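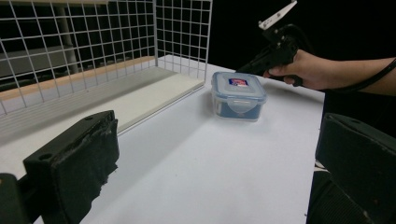
I've had the Plullier hand grippers since December and I keep being asked whether they're any good, so I'm writing it all down once and then people can stop ringing me at teatime. The short version is yes, mostly, buy them, but budget for pads!

I bought the pair. You can get a single one and plenty of jobs only want one hand, but I do kitchen tasks for the two-armed setup at Endwood (putting lids on, moving food boxes in and out of baskets, that sort of thing) and as soon as you need to hold something steady while the other side does the fiddly bit, a single gripper is no use to you. If you're only stacking or pushing things about, save your money and get the one.

Before these I was teaching with a leader arm, the Jondik one that clamps to the edge of the bench, and I want to be fair to it. It's lovely to hold, it goes precisely where the real arm can go, and you never record something the robot then can't reach. But it's slow. I'd come away from an afternoon with a stiff neck and hardly anything on the drive. With the Plulliers I just pick them up and do the job, more or less the way I'd do it with my own fingers, only clumsier, and put them down again. My total now stands at 1217 demonstrations, which I would never have reached on the Jondik without chucking it out of a window.

## What they're like to hold

The handle is a pistol-style thing and it's comfy enough. My hands are on the small side and I can work the fingers without shifting my grip. Cúc Ông has bigger hands than me and she found the handle a bit short, so her little finger went numb after a long go, and she's now wrapped hers in bicycle tape. It looks awful and I'm going to copy her.

Weight is fine for the first half hour. After that you notice it in your wrists, and your demos notice it too: I looked back over a long session and I was coming in lower and lower on everything, practically dragging the fingers along the table by the end. I now do short goes with a cup of tea between them. The cable wants thinking about as well. It leaves the handle in exactly the direction I like to put my elbow, and I've fished it out from under my forearm more times than I can say. A longer one with a right-angled plug would cure it. Plullier, if you're reading, please!

## How they cope with real objects

My standard test is a clip-lid food box, as anything that can manage one of those can manage most of a kitchen. They're horrid little things. The sides slope, the lid sticks out past the body, and there's a clip exactly where you'd like to put a finger. Squeeze a bit high and you've got the lid and nothing else. Squeeze across the clip and it can tip on you.

What works for me is to come in square from both sides and close slowly, slower than feels natural, until both pads are touching, and only then lift. I spent my first week doing it at normal human speed and the recordings were rubbish. The policy we trained from them would swoop in, clout the box with one finger and send it across the table. I binned 377 demos from that week, all mine, and started again. Do learn from that one.
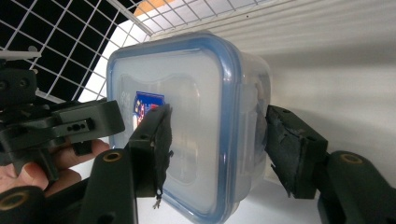

Vol. 2, p. 100

The foam on the pads is where my main grumble comes in. When it's fresh it's brilliant: soft enough to wrap round an edge, grippy enough that smooth plastic stays put, and forgiving if you've come in slightly crooked. It doesn't stay fresh. Ours started fraying at the lower corners, which is the bit that scuffs along the table every time you reach for something flat, and then it peels back along the edge and you get little black threads hanging down. The grip still works in that state, I've been surprised how long it goes on working, but the shape of the fingertip has changed, and to a camera sitting just behind the fingers that's quite a large thing to have changed. Ka-ming Tang reckons it's good for the policy to see a few scruffy fingers, and he may have a point. I'd still like to be the one who decides.

Replacement pads from Plullier are dear for what they are. I tried some stick-on foam from Lã, meant for cupboard doors, and it held on well but it's stiffer, and my first few boxes popped straight out like soap. Trimmed thinner it's not bad. I'd use it in a pinch and I wouldn't mix the two kinds on one gripper.

The rest of the build I've got no complaints about. It's chunky black plastic and it feels like it. The arms have brass threaded inserts in them, so you can undo and do up the screws without chewing the plastic to bits, and I've had my fingers off and on quite a lot. One of the hinge pieces had a touch of play in it when it arrived. I nipped it up with a hex key and it's been good as gold.

## Setting up

Allow a whole morning for the first go. The instructions are decent up to the point where you line up the two grippers with one another, and there they go very vague. My advice is to do that step with both grippers on the bench and something square between them, write down whatever it tells you, and then do it again and see if you get the same. I didn't, twice. The third go was fine and it's stayed fine.

Have a think about what else is on the table too. I like a plain white top with a wire basket to one side, it gives me a place to put things that is fussy in an honest way, as the box will catch on the wires if you're lazy with your angle. Whatever you pick, move it a bit between goes. Cúc kept hers in the same spot for a whole batch and the arm would only put boxes in a basket that lived exactly there.

## Would I buy them again?

I would, and I'd buy them together again. They've turned teaching from a job I put off into one I'll happily do before lunch. Points lost for the pads, the cable and that one page of the instructions. If your work is all small precise stuff in a tight space, where it matters that the arm can really get there, stick with a leader arm and a good chair. For boxes, lids, baskets and general kitchen muddle, I'd go for these.

Ka-ming wants to borrow mine for folding tea towels. I've told him he can have them when he's bought his own foam.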